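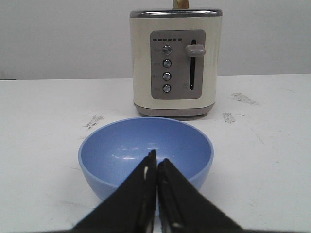 Why would anyone want a robot to make toast when the toaster already does the hard part? A reader called Moura left me that one under my last post, before I had even gone to the open day, and I carried it around with me the whole afternoon. I still don't have a great comeback. But I did have a really good time, so let me tell you about it!

The open day was at Grokgate, out past the rail yard in one of those long low buildings you drive by for years without wondering what goes on inside. I signed up back in October, when they first put the list online, and then forgot all about it until the reminder showed up in my inbox. They take 22 visitors per group, and they mean it, because the hallway barely fits that many people in coats. I got a sticker with my name spelled wrong and a paper cup of very strong coffee, and off we went.

First stop was a talk, which I'll skip over mostly (slides, a lot of arrows, a man next to me eating pretzels as quietly as he could). The part I wrote down was that the kitchen project is called Tesau, and that it had 3,166 practice runs logged as of that morning. Practice runs at what? Ordinary breakfast stuff. Bread, bowls, lids, toasters. Somebody in the second row asked if that was a lot, and the woman giving the talk laughed and said it depends on who's paying for the bread.

Then we got to go into the lab, and this is where I stopped taking proper notes. You stand behind a strip of yellow tape on the floor, and the robot station is right there in front of you, much closer than I expected. I had pictured something like a car factory, with big orange arms swinging around. Nope! It's a table with kitchen things on it. If you took the arms away you could be in somebody's first apartment.

They had a screen set up with the view from the gripper, and I got kind of hooked on that. When you look from down there, a cereal bowl is enormous. The toaster is like a building. And the fingers are always in the way, big black wedges right in the middle of everything, so a lot of the time the robot is trying to deal with a bowl it can only half see. I asked how it copes, and the answer was that it has more than one view to go on. One camera rides along at the wrist, another stays put and takes in the table, and the software has to make sense of both. I can't find my own keys with two eyes, so I was impressed.

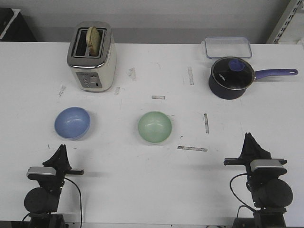
The other thing I had never thought about is how many decisions there are in breakfast. Which slot did the bread go in? Which of the bowls do you want? If there's a lid on the pan, does it come off first, and if it does, where do you put it down so it isn't in the way later? I do all that half asleep with the radio on. With two arms you also have to decide which one gets to do what, and one of the engineers told us that getting the arms to share a job is where most of her week goes. She said it in the voice of a person who has two kids.

A few people asked about speed. They wouldn't give us a number, just said "slower than you" and moved on, and I liked them for it. A boy in our group wanted to know if it could do waffles. Apparently waffles come up at every open day. They're on a list.

Afterwards there were cookies in the lobby and a table of flyers, including one for Sirkness, a smaller outfit down the road that makes gripper fingers and is planning a visit day too. I took a flyer. I also talked for way too long with a retired baker who had strong opinions on how the slices should be cut, and I think she was right about all of it.

So, Moura, back to your question. I asked it for you, more or less word for word. The engineer said the toast itself isn't really the point, and that if you can handle a soft thing, a slippery thing and a narrow slot, you can help out in a lot of kitchens where somebody's hands don't work so well anymore. My aunt has bad arthritis and can't push a toaster lever down on a cold morning, so that one landed with me. You may still think it's silly, and that's fine, tell me in the comments.

If you want to go, the sign-up is on the Grokgate site and it's free. Park on the street, the lot fills up fast. And eat before you get there, because you will spend two hours thinking about toast and they don't give you any.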